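Evevthorpe robotics club - bench notebook
March, entry 13

Picked up at 4:15 with the arm already homed. Plan for tonight was block transfer, front bin to back bin, with the settings from the Lightfoot branch. The rules for the Susar meet say the blocks have to be moved one at a time and the arm can't touch a wall for more than a moment, so the approach angle is what we care about.

Changed since last entry: wrist height limit raised to 995 in the config (was set too low and the arm kept stopping early). Open position on the gripper is now 1779. Old values are commented out at the top of the file, please leave them there.

Retightened all the clamps before starting. If a bin shifts even a little, the saved positions are no good and we have to teach them again. 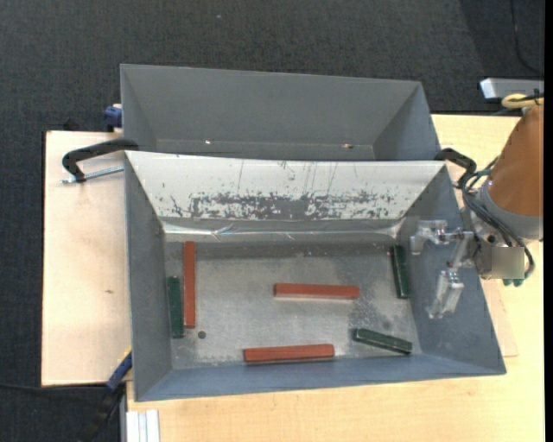
Red blocks should be the easy ones. They are longer and the planner finds a grasp near the middle most of the time. Green ones close to a wall are harder - one finger needs room to get down between the block and the metal. For those I want to try a push toward the center first, then a normal pick. Orlow team said they do it this way and it costs them about 25 seconds a block. We can live with that for now.

Also, the shiny strip along the back wall of the front bin may be throwing off the depth readings. Want to cover it with matte tape and compare.

To do:
Write the push routine, slow speed only
Matte tape test
Check the cable loop at the wrist at full rotation
Copy config to the club drive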